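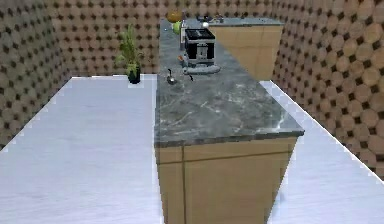 Posted by the course instructor | Intro to Household Robotics, lab section | Monday, November 23, 2020

Notes for lab 5, kitchen sim. Read before you come, we only get the one slot and the queue on the server is slow.

Same Fosesow kitchen as last time. If you still have the old scene file, delete it, pull again. The floor collision mesh was wrong in the old one and your base will sink a little and then shoot up. Yes, that was what happened to half of you.

What you do this week
- load the scene, check that your base spawns upright
- drive one lap of the room, no bumps
- stop at the island, log your pose
- drive back to start, log again
- hand in both logs plus a half page on the drift

No grasping yet. Grasping is lab 6. Please don't try and pick up the fruit, the fruit has placeholder weights and it will fly.

Planner settings. Use Plidar for the range sensor, default noise. Max range 300 in sim units, leave it. Update rate 13 per second, also leave it. If you crank the rate your run gets killed, the server does this by itself and I can't undo it. Seed goes in the config, not on the command line, or your partner can't repeat your run.
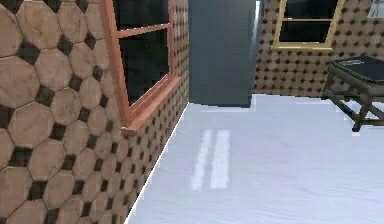

Then the frames. Three of them: world, base, camera. World origin is fixed when the scene loads. Base moves with the wheels. Camera sits on the base with a fixed offset, its in the config under mount. Most bad logs from lab 4 were people writing camera pose and calling it base pose. Check the header line in your log before you hand it in!! Should say base.

Odometry only for lap one. Count wheel turns, integrate, see where you think you are. It will be off. Write down how much. Lap two, turn on scan matching and compare. I want both numbers even if lap two comes out worse (it does sometimes, say why you think so).

Turning: slow down first. Slip is modeled in this scene and fast turns eat your heading. A heading error early in the lap grows into a big position error by the end, draw it on paper if you don't beleive me.

Stuck runs. If the base stops for more than 5 seconds the run ends and you get a partial log. Partial logs are ok for half credit. Say where it stopped.

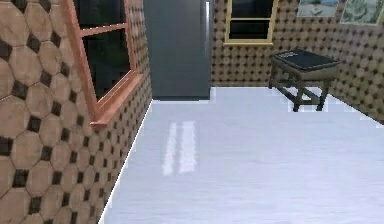 Scan matching needs corners and edges, stuff that looks different from different spots. Long flat walls are bad for it. The matcher can slide you along the wall and the score hardly changes, so you get a nice confident wrong answer. Same trouble if you try visual features, worse even, when the tile pattern repeats like ours does, octagon, little dark square, octagon, all the way down the wall. One match looks as good as the next one over. Use the window frames, the orange one on the left wall is easy to pick out by color. The bench is good too, the legs give you real edges at scan height. Watch the bright streaks on the floor, those are reflections and will move when you move, so don't track them.

Reading: Fülöp handout, the part on drift, plus page 223 in the reader. Skip the proof. Zusside teams (the ones doing the spring contest in April) also read the bit on loop closure, you'll need it, everyone else optional.

Handing in: one zip per pair. Two logs, config, half page. Plain text or pdf. Put both names in the file, last week I had zips with no name in them at all.

Grading: logs 6, write up 4. Nothing off for a big drift as long as you explain it.

Office hours same as usual, same link. Bring your config if you want help, I can't debug from a screen shot.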